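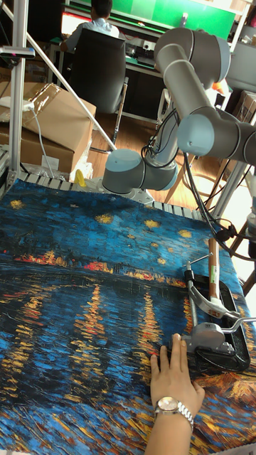 The table by the back edge, cables and all. December 2022.

Woke at four to the sound of the radiator clearing its throat and lay there composing letters to the landlord. By daylight I had three of them, each more dignified than the last, and sent none. The third one used the word "heretofore." I think I was proudest of that.

It has been ten days since Aurel Pană talked me into singing in the choir again. I should write down how he did it before I start remembering it as my own idea. He came by with a jar of his pickled green tomatoes, sat in the good chair, and mentioned that the basses were down to himself and Costel Husar, and that Costel had a cough. Then he looked at the jar for a long while. I said I hadn't sung since my knees were young. He said the bass part is mostly one note and I could do it sitting down. So now I am a bass.

Rehearsal tonight in the room over the bakery on Odley Street. Smell of rye bread the whole way through, which is cruel, as they lock up downstairs before we finish. Tincuța Bucur conducts with a knitting needle. She lost the real baton in November and has not replaced it, and I must say people watch a knitting needle much more closely. We did the Moldovan carol four times. The first time the altos came in early, the second time the tenors came in early to keep them company, and the third time everybody waited so politely that there was a whole bar with no music in it. Tincuța said the bar was the best thing we'd done all evening.

There are two Aurels in the choir, which causes trouble. The other one, Hodoroagă, is a tenor and has a solo. When she calls "Aurel, softer," both of them drop to a whisper, and the bass line becomes me. I found this out during the second verse. My one note, which I had believed was solid, was the wrong note. Costel leaned over and hummed the right one into my ear, coughing in the middle of it, and I think I've now learned the cough as part of the tune.

Walked home by way of Fuslow Park. Slush. My left boot leaks at the toe and I keep not taking it to the cobbler, partly out of thrift and partly because he always asks after my brother, and then I have to tell him the whole business with the car again. Bought onions and a lightbulb. They had mandarins, 15 in a net, and I stood and argued with myself about whether one person can get through a net of mandarins. Bought the net. Have eaten five since supper, so that's settled.

Ovidiu Ghiță telephoned while I was peeling the sixth. He wants to know if I am bringing anything to the carol supper and if so could it please not be the beet salad. I said what's wrong with the beet salad. He said nothing was wrong with it, it was only that there was so much of it left last year. I said that was because I'd made plenty. There was a silence on the line. I am going to make the beet salad.

I should look over the words before bed. The second verse has a shepherd in it who either finds the star or loses it, I can't tell which from Tincuța's photocopy, where the staple went through the verb. I've been singing something in between. My aunt Mallach, who sang in church for most of her life, used to say that if you open your mouth wide enough on the vowels they'll forgive you the rest, and then she'd sing over everyone for an hour to prove it. She was buried to organ music only, at the request of the other sopranos.

Radiator has started again. I tried my note against it and we're a half step apart. Changed the bulb in the hall, left the ladder out for the morning, put the wet boot on newspaper. Must remember to ring Costel and tell him honey, and to soak the beans.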